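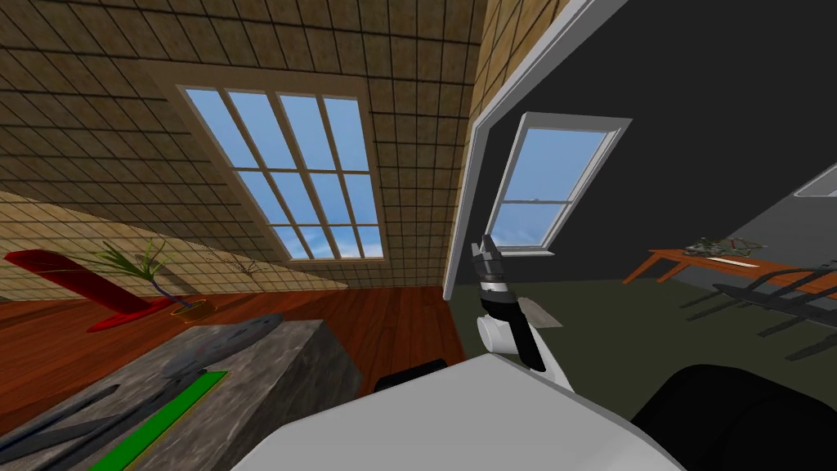

Condensation on sloped glazing: notes from the January cold spell

February 13, 2021
By Eskil Isaksson

Most of the mail this past month concerned water on the inside of roof windows. The pattern in the letters is consistent. Vertical windows on the lower floors stay clear, the sloped unit in the attic room fogs overnight, and by morning there is a line of water along the bottom rail. Several readers in Hidley had already been quoted for replacement. In most of those cases a replacement is premature.

The governing quantity is the temperature of the inner surface of the glass compared with the dew point of the room air. At 21 degrees and 40 per cent relative humidity the dew point is close to 7 degrees. Drop the humidity to 30 per cent and the dew point falls below 3 degrees. Raise it to 50 and the dew point is a little over 10, a temperature that the lower edge of a double-glazed unit will fall below on any properly cold night. The centre of the pane is always warmer than the edge, so fog that starts at the bottom and stops partway up is normal behaviour for a sound unit.

Sloped glazing does worse than vertical glazing for three separate reasons. The gas in the cavity circulates more freely when the unit is tilted, and the insulating value drops by an amount that the label does not show, as labels are generally based on a vertical test. The outer pane faces a larger part of the night sky and loses heat to it by radiation. And attic rooms often have the heat outlet on a knee wall or in the floor at the far side, so warm air does not wash the glass as it does where a baseboard heater sits directly under a window.

Through January I ran a Grukotora logger in an attic bedroom in Drundville, with one probe on the lower edge of the glass and one on the opposite wall at head height. The logger stored 2467 paired readings before the battery quit. The room held between 19 and 21 degrees for the whole period. Humidity climbed each night after the door was closed and fell again once it was opened. The edge probe followed the outdoor temperature with very little lag, and wind made less difference than I had expected. Clear nights were consistently worse than cloudy nights at the same air temperature.

The second half of the run was done with the door left open 9 centimetres and the bathroom fan on the same floor set to run on its timer. Overnight humidity in the room came down enough that the edge stayed dry on all but the coldest nights. No other change was made. A gap under the door does part of the same job, but in this house the carpet had closed it off.

Blinds need a separate mention. A cellular blind such as the Huamán insulates reasonably well, and for that reason it makes condensation worse when fully drawn. It keeps room heat off the glass but does not keep moist air out, and the glass behind it runs several degrees colder. Leaving a gap at both the top and the bottom restores some air movement. Curtains on a sloped window, held by a bar at mid-height, behave the same way.

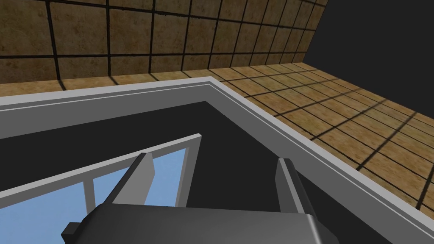

A reader writes that she has kept her blind up since December and still finds water on the sill every morning, and asks whether the seal has failed. She adds that the room is used for drying laundry when the weather is poor, and that the humidifier on the furnace was set to 45 per cent by the previous owner.

The second part of the letter probably answers the first. A failed seal puts moisture between the panes, where it cannot be wiped off from either side. If a cloth removes it from the room side, the seal is not the problem. A 45 per cent setting is too high for a Canadian January in most houses. The usual practice is to turn the humidifier down as the outdoor temperature falls, to 30 per cent or so at minus 10 and lower again at minus 20. A load of washing gives up a couple of litres of water as it dries, all of it into the air of the room it hangs in.

Two faults do justify a call to a roofer. One is staining on the drywall above the window head. Condensation runs down, so a mark above the unit points to flashing or to an ice dam. The other is water that appears during a thaw and not during cold weather. Note the date and the outdoor temperature when it happens, because a roofer who arrives in a dry week will have nothing to look at.

The shaft or reveal around the window should also be checked. Where the insulation stops short of the frame there will be a cold strip in the drywall, and mould will show on it before it shows anywhere else. An infrared thermometer is adequate for this. Take the readings before sunrise, work along all four sides, and ignore anything read off bare glass or shiny metal – the instrument picks up reflections from those and the number is meaningless. Filling the strip means removing the trim. Low-expansion foam is the right product; ordinary foam can bow the frame and bind the sash.

On cost, a hygrometer is cheap and should be bought before anything else. Check it with the salt test, which takes a sealed bag, a bottle cap of damp table salt and most of a day. It should settle at 75 per cent. Mine read 71 and I have written the correction on the back in marker.

Anyone who wants the logger data as a spreadsheet can write in. It covers one room in one house and should be read that way. Readings from a triple-glazed unit would be useful for comparison, if a reader has one and is willing to tape a probe to it for a couple of weeks – the adhesive comes off with rubbing alcohol.

Last updated: same day, to correct the humidifier settings

Recent items
Bathroom fans: measuring flow with a garbage bag
Ice dams and where the heat comes from
Weatherstripping a knee-wall hatch
Reading an energy label on a replacement window
Letters: furnace filters, again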